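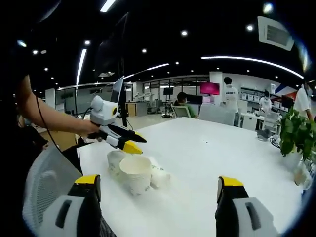 *Short story, posted 2024-11-21 by the author of the Grirkell notebook*

## The Last Ferry to Grirkell

My grandmother used to say that an island chooses its people. I did not believe her, and when she died in October I went to Grirkell only to sell the house.

The ferry was called Dilus. It carried six passengers, one goat and a great quantity of onions. The man at the rail asked me if I was coming home. I answered that I was coming for two nights.

"It is the same ticket," he said.

The house was colder than the street. On the kitchen wall there was still her calendar, and on every day of it she had written one word. Wind. Bread. Wind. Letter. I turned back the pages and understood that she had done this for the whole year, and in the cupboard under the stairs I found the other years, tied with blue wool. 365 words in each bundle. I had planned to make a list of the furniture that evening, but I sat on the floor with my coat on and read calendars until the lamp became weak.

My own name was there. It came in the summers when I was a child, always for the day of my arrival. For the day of my leaving she wrote "quiet". Later my name came less often, and in the last bundles it did not come at all, although "telephone" did, and I knew which telephone calls these were, because they had been short.

In the morning the agent from Joturex knocked at the door. He wore good shoes, already spoiled by the mud. He measured the rooms and offered me 3,000 more than his letter had said, if I would sign before the ferry left. He told me that the walls would have to go, of course, but the view was excellent.

I asked him for one hour. He looked at the sky and gave me it.

I walked up to the chapel and down again by the path behind the Kwok bakery, where the smell was the same as when I was seven. The woman there put a loaf into my hands and did not want money. She said that the bread was ordered every week and paid until the new year, and somebody should eat it.

When I came back, the agent was standing in the kitchen with his pen. Outside, the Dilus sounded her horn, once, and then for a second time, longer. He asked me if I had decided.

I said that he should run, if he did not want to miss it.

After he was gone I cut the bread. Then I took the pencil, which hung from the calendar by a string, and found the right square. I stood there for a long time. It is not easy to choose one word. At last I wrote "wind", as there was a lot of it, and went to look for wood.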